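3.2. Preparación y mantenimiento de la celda

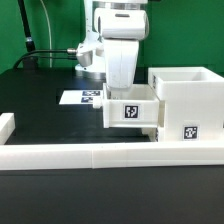
Figura 2. Celda de manipulación con el brazo, el cajón abierto y los marcadores fiduciales.

Última actualización: 13 de septiembre

En esta sección se describe el montaje de la celda Rollgate y el procedimiento que seguimos para conservarla en el mismo estado durante todos los ensayos. La celda fue instalada en el laboratorio de Ivix en enero, y desde entonces se ha modificado dos veces. Los resultados de la sección 4 corresponden únicamente a la segunda configuración.

El brazo está fijado sobre una placa metálica circular en la parte posterior de la mesa (Figura 2). El cable de la base sale por un lateral y baja por detrás de la mesa. En la primera configuración el cable pasaba por delante, y en varias ocasiones limitó el giro de la primera articulación; el error resultante era pequeño pero sistemático. Después de cambiar el recorrido del cable repetimos la calibración completa y descartamos los datos anteriores.

El objeto de trabajo es un mueble blanco con un cajón impreso en 3D. Tanto el cajón como el cuerpo del mueble llevan marcadores fiduciales cuadrados, de modo que la posición relativa de ambos se puede estimar sin sensores dentro del mueble. Una hoja con dos marcadores más pequeños, colocada sobre la mesa, sirve como referencia fija. Esta hoja se debe revisar con frecuencia: un desplazamiento de 2 mm es suficiente para que la pinza no encuentre el borde del cajón. La pegamos con cinta de doble cara y la reemplazamos cada 400 ciclos, aunque no presente daño visible.

A lo largo del frente de la mesa se colocó un riel blanco de dos tramos. Su función es mecánica: marca el límite del área de trabajo y permite devolver el mueble a su lugar con una plantilla que se apoya en él. La unión entre los tramos se aflojó una vez durante las pruebas preliminares, y por este motivo su alineación forma parte de la revisión diaria — la realiza la persona que enciende la celda, antes de habilitar los motores.

El mantenimiento periódico se hace cada 50 ciclos. Se lleva el brazo a la posición de reposo, se cierra el cajón a mano y se comprueba que corre sin resistencia. Luego se limpian las guías con un paño seco. No se usa lubricante, porque en las primeras pruebas el aceite atrapó polvo de la impresión y la fuerza de apertura aumentó. Por último se ejecuta la rutina de verificación de Tellisent, que toca cinco puntos conocidos y compara las lecturas con las de la última calibración. Si la diferencia en un punto supera el umbral, se repite la calibración de la cámara antes que la del brazo. Este orden fue propuesto por Yuxi Zhong y redujo de forma considerable el tiempo de parada.

La única reparación mayor fue el cambio de las guías del cajón. Las piezas originales se desgastaron en el lado izquierdo, probablemente por el hecho de que la pinza tiraba del borde fuera del eje central. Wiremu Ruawai imprimió guías nuevas con una tolerancia más amplia, y al mismo tiempo corregimos el punto de contacto en el programa. No realizamos un estudio separado de estos dos cambios, por lo cual no podemos afirmar cuál de ellos tuvo mayor efecto.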